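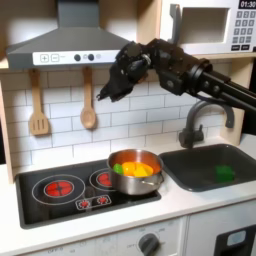

The little kitchen at the Rosden open day, with the arm over the hob.

I'd been meaning to go to the Rosden open day for years and always managed to be busy, so when my neighbour Archana waved a spare ticket at me over the bins I said yes before she could give it to somebody more organised. Thursday, doors at four, bring sensible shoes. I brought the other kind and paid for it by half past.

If you don't know Rosden, it's the long brick building behind the bus depot with the blue gates. They do robot arms for warehouses mostly, and once a year they let the rest of us in to gawp. A woman on the door told me they'd had 392 people sign up, and I think all of them were in the queue for tea when I arrived. So I skipped the tea (a decision I regretted later) and went straight through to the back, where I could hear children shrieking.

They were shrieking at a toy kitchen! A proper one, mind you, the sort my niece would have sold her brother for – range hood, microwave, tiled wall, a sink with one of those swan-neck taps. The microwave says 01:30, and I stood there for a silly amount of time half expecting my soup. And leaning into all this was a big black robot arm, looking like somebody's uncle trying to help at a children's party.

The job was tidying and cooking. Toy vegetables into the saucepan, toy vegetables out of the saucepan, and so on until closing. Gaurav Pathak was running the stand and was very patient with us. He explained that the arm isn't following a fixed set of moves. People steer it through the job over and over, and the software learns from those goes. They'd used 1000 of them for the saucepan alone. I asked who had the stamina for that and he pointed at himself, a bit sadly.

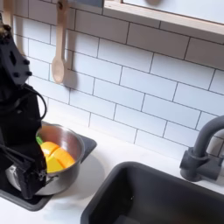

Gripper at the rim of the pan, fruit and all.

I had pictured something fast. It isn't! It goes along at the pace of someone looking for their glasses. It comes down to the pan, has a think, shuffles over a touch, has another think, and by then the whole front row is leaning with it. When it fluffed one on the four-thirty run there was a groan like a missed penalty. When it got the next one we clapped, and a small boy in a dinosaur coat bowed on its behalf.

What I hadn't thought about is how awkward a saucepan is. You and I just stick a hand in. The arm has to get in past the rim without knocking it, and a shiny pan is full of reflections, which Gaurav said had given them no end of trouble in the early weeks. They tried a matt one for a bit and then went back to the shiny one on purpose, as most people's pans are shiny. Mine aren't, but I took the point.

There was a go-yourself session too, 16 places, and I got the last one by standing near the clipboard and looking keen. You hold a sort of handle and the arm copies you. I was dreadful. I chased a bit of pretend veg round and round and never got hold of it, and my hand had gone stiff by the time they called the next person up. Edin Obradović, two ahead of me, did it first time and was unbearable about it all the way to the car park.

I did have a look round the other stands. Jendon had a box-stacking thing that would probably impress anyone who stacks boxes, and there was a talk called "Meet Bamov" which was full, so I never did meet Bamov. But I kept drifting back to the kitchen. I asked if they'd ever try it with real food and Gaurav said soft tomatoes were on the list, and that he'd be standing well back.

Tickets are free but they do go, so get on the mailing list if you're local. Parking is hopeless. Go on the bus, and get your tea early, because the urn was empty by six and there was one custard cream left, broken.

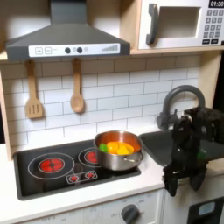
Weronika Zawadzka: I was there on the later slot and had a go at the handle as well. Much harder than it looks! My trouble was judging how far down I was, I kept stopping too high and closing on nothing. My daughter did better than me by going really slowly. Did you get into the Sheehan room upstairs? They had the old arms out and you could turn the joints by hand. Worth the stairs.

Contact me | © All words my own, please ask before borrowing | Back to top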